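Meeting room refit, second floor, Muvville office. Notes for anyone planning something similar.

1/ Old table was 98 cm wide. With two chairs pulled out you couldn't pass behind them. The new one is white with a curved edge, and it clears the walkway.

2/ Chairs: mesh backs, headrests. Lumbar on the Fluneck model adjusts in 50 mm of travel. Fine for an hour, fine for three.

3/ Blinds stay down during calls. Glare on the screens was the main complaint before.

4/ Lighting measured at table height: 700 lux with everything on. Too much for evening work. Dimmer is on order from Sang. 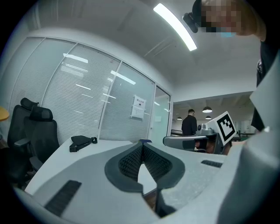
Table, mesh chairs and the glass partition with the blinds down.

5/ Still open: door closer, cable tray, a hook for bags so they stay off the table.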